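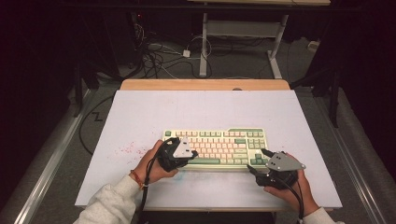 Keyboard Cleaning Tips, and Which Ones I Stopped Believing

I collect household tips the way other people collect mugs, and I throw most of them out. Keyboards attract more bad advice than anything else in the house apart from cast iron. So what follows is what I do at my own desk, with notes on the popular tips I tried and didn't think much of. If you have a different method and it works, keep it.

Unplug it first

Every list says this and every list is right. Pull the cable, or switch it off and take the batteries out if it's wireless. You will be pressing every key at least once, and you don't want to find out later what you sent to whom.

Turn it over before you do anything else

Hold the keyboard upside down over the trash or a sheet of newspaper and tap the back with your palm. Tilt it one way, tap, tilt it the other way, tap. Don't bang it on the edge of the desk, whatever the man in the video does. Most of what is going to come out easily comes out now, and it costs nothing.

If you have only just dropped food on the desk, clear the desk before you touch the keyboard. Otherwise you set it down in the same crumbs.

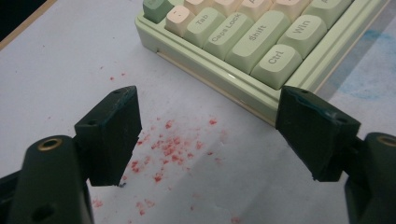
Red crumbs on a white tabletop, with a pastel green keyboard close by.

Colored crumbs deserve some extra care. The powder on some snacks smears as soon as it meets a damp cloth, and a white surface shows every bit of it. Sweep them up dry with a stiff card and a folded sheet of paper, then wipe. I've seen the tip about rolling a slice of bread over crumbs to pick them up. I tried it. I had the first crumbs and then I had bread crumbs.

The brush

A plain, dry, soft paintbrush an inch wide does the job. Go along the rows, then down between them, always toward the nearest edge. I paid for a Fesach keyboard brush once, the double-ended kind, and the small end was too soft to move anything and the large end didn't fit between the keys. The paintbrush came from a drawer in the garage and is still going.

An old toothbrush is fine too, provided it's really clean. Dried toothpaste is chalky stuff and it will end up on the keys.

Canned air

I'm lukewarm. It moves dirt, but it doesn't remove it, and a good part of what you blow out from under one key goes under the next. If you use it, stand the keyboard on its side, keep the can upright, and give short bursts. A can held upside down sprays very cold liquid, and I wouldn't want that on plastic.

A vacuum with a small brush attachment does more good in my opinion. Put a piece of old pantyhose over the nozzle if your keycaps are loose. I didn't, and spent part of an evening going through the bag for an Escape key.

Cleaning slime

You've seen it. You press the goo into the keyboard and it lifts out all the dirt, and the video is very satisfying. The tub of Purnum I bought worked well enough for the first few goes. Then it got warm in my hands and left strings behind, and picking strings off the switches took longer than the brushing would have. If you must, use it cold, use it fast, and throw it out when it turns gray. I'd rather have the money.

Taking the keycaps off

Take a picture of the layout with your phone before you start. You think you know where everything goes, and you do for the letters. It's the odd keys along the bottom and off to the right that get you.

Use a wire puller, the sort with two loops. The plastic ring pullers scratch the sides of the caps. Pull straight up and go gently on the wide keys. The space bar usually has a stabilizer under it, and on some older boards there's a wire you have to unhook.

Wash the caps in a bowl of lukewarm water with a little dish soap. Swish, leave them for 20 minutes, swish again, rinse in a colander. A reader, Krishnamoorthy Marar, wrote to tell me he puts his in a mesh bag in the dishwasher and has done so since December with no harm done. Good for him. I have seen what my dishwasher does to the lids of food tubs and I'm not risking a set of caps in it.

Dry them stem side down on a towel overnight. A hair dryer is a bad idea — thin plastic warps, and you only notice when the cap won't sit straight.

Wiping the rest

Put isopropyl alcohol on the cloth, never on the keyboard. A lightly damp microfiber cloth with plain water is enough for most cases, and I'd start there. Alcohol can dull painted finishes and some printed letters, so try it on a key you never use. Vinegar gets recommended for this, as it gets recommended for everything. All I got was a desk that smelled like salad.

Small parts

I keep loose caps in little zip bags from Uline, the same ones I use for screws. An egg carton works just as well and is free.

How often?

I've read once a week, and I don't believe the person who wrote that does it. I turn mine over and brush it when I notice grit, and take the caps off when I can't stand it any longer. If you never eat at your desk you can go much longer. I've yet to meet that person either.

Updated 6th June to add the note on wire pullers.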